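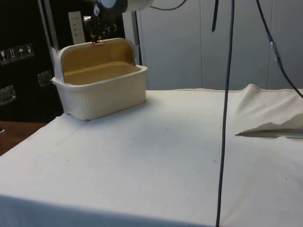

Lid up, nothing in it yet.

Right, passkeys! I've finally moved nearly everything over and I'm so pleased with it that you're all getting a thread.

Background: our local history group in Trurnotcombe runs its members' archive on Doltov. Last month Doltov dropped text message codes for good and gave everyone until November to pick something else.

There was a LOT of grumbling on the forum. I get it, half our members share a landline. But the new sign-in is lovely - you tap your name, use your fingerprint or your PIN, and you're in. No waiting for a text in a village with one bar of signal!

I did 23 accounts over two evenings. The slowest by miles was Somboon, where the setting lives under "Devices" and not "Security" (why??). Go to Devices, then Trusted, then scroll right down past the printers.

Do print your recovery codes before you switch anything off. Mine are on paper in two different houses.

One grumble: Wemen still caps passwords at 12 characters and won't take passkeys at all. I've written to them. The request on their feedback board has 299 votes, so please go and add yours, it takes a minute.

Also our archive has over 3,000 scanned letters in it now and I can open any of them from the bus. Still a bit giddy about that.

Will post the Somboon steps properly tonight, once I've checked they're the same on an older phone.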